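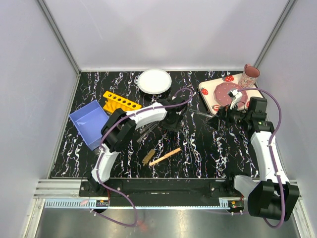
A round paper plate, a yellow block with holes, a blue box and a strawberry tray on a marbled tabletop.

Plates, Trays, Boxes and Racks: Why Things That Hold Things Have Different Shapes

Look around your kitchen or classroom and you will find many things made to hold other things. Some are flat. Some have tall sides. Some have holes. The shape tells you a lot about the job.

The paper plate

A paper plate starts out as a flat piece of stiff paper. A machine presses it between two heated metal molds, and the molds push up the edge to make a rim. The rim stops peas and sauce from sliding off.

Look closely at the rim of the white plate in the photo and you will see ridges. Ridges make thin paper stiffer. You can test this at home. Hold a sheet of paper by one end and it flops down. Now fold it back and forth like a fan and hold it again. It stays up much better, and it is still the same sheet of paper.

The tray

A tray is for carrying several things at once. Most trays are rectangles. Rectangles fit well on shelves and tables, and two hands can hold the short ends. A raised border keeps a cup from slipping over the side.

Trays are often decorated. The cream-colored one has strawberries with green leaves along its border. A pattern near the edge still shows when there is food in the middle.

At the school kitchen in Skastlow, 62 trays are stacked up after lunch every school day. They all have the same shape, so they fit one inside another and take up very little room.

The open box

A box has higher sides than a tray. You can put small things in it, such as crayons or buttons, and they will not roll away. A shallow box is good when you want to see everything at once. A deep box holds more, but the thing you want is usually at the bottom.

An open box has no lid. This makes it quick to use, but if you tip it, everything falls out.

The rack with holes

The yellow plastic block has a row of round holes along the top. It is shaped like a test-tube rack. A test tube is a thin tube with a round bottom, and it cannot stand up by itself. Try to stand an egg on its end and you will see the problem. A rack holds each tube upright in its own hole.

Racks also keep things in order. In the science room at Fetholm, each hole has a number next to it, so the children know which tube is theirs. You may have seen the same idea in a toothbrush holder or an egg carton.

Try it: make your own rack

You will need:
2 empty egg cartons
scissors
40 crayons or pencils
tape

1. Turn the egg cartons upside down.
2. Ask an adult to poke a hole in the top of each bump.
3. Tape the cartons side by side.
4. Push a crayon or pencil into each hole. When the holes are full, put two in the same hole and see if they stay up.

Do the crayons lean? Make the next holes smaller. Does the whole rack tip over? Tape it to a piece of cardboard that is wider than the cartons.

Words to know

Rim: the outside edge of something round.
Mold: a hollow shape used to form a material.
Rack: a frame or block that holds things in place.
Shallow: not deep.

Fudach Learning Pages | Contact us | Copyright Fudach | Back to top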